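Small Craft and Water Sports Apparel
Handout 4: Fit and thickness in buoyancy vests and neoprene

Buoyancy and insulation are separate properties and are specified separately. Read the section on foam panels in the Solheim course binder before the pool session in May.

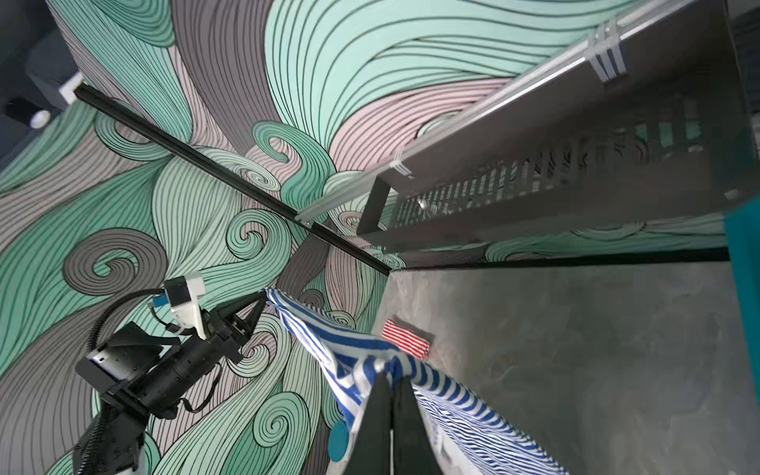
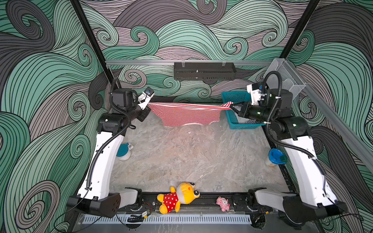
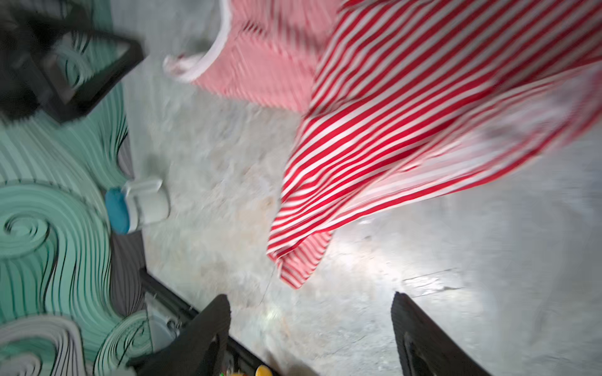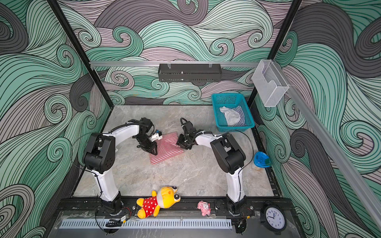 Why does a vest that fits well on land ride up in the water?
The foam pushes upward while the body hangs below it, and the waist belt is often set too loose. Tighten the lowest belt first, then work upward.

Foam panels
Closed-cell foam holds gas in sealed cells. Repeated compression breaks cell walls and lowers the lift of the panel. Do not sit or kneel on a vest, and do not store it under a hull. The Belari practice vest used in this course has 4 panels, two front and two back.

Neoprene thickness
The Stonumier training suit is 4 mm in the torso and 2 mm in the arms. Thinner arms reduce shoulder fatigue when steering. Thickness is measured on a flat, unloaded panel - a stretched panel will read low.

Seams
Flatlock seams are comfortable but let water through the needle holes. Glued and blind-stitched seams pass less water and cost more to repair.

Rinsing and drying
Rinse in fresh water, no warmer than 40 C. Dry inside out, in shade, over a wide hanger. Fold marks in neoprene can become permanent.

For the next session: Flarkirby test sheet, columns 1 to 3, and a 400 m swim in the vest.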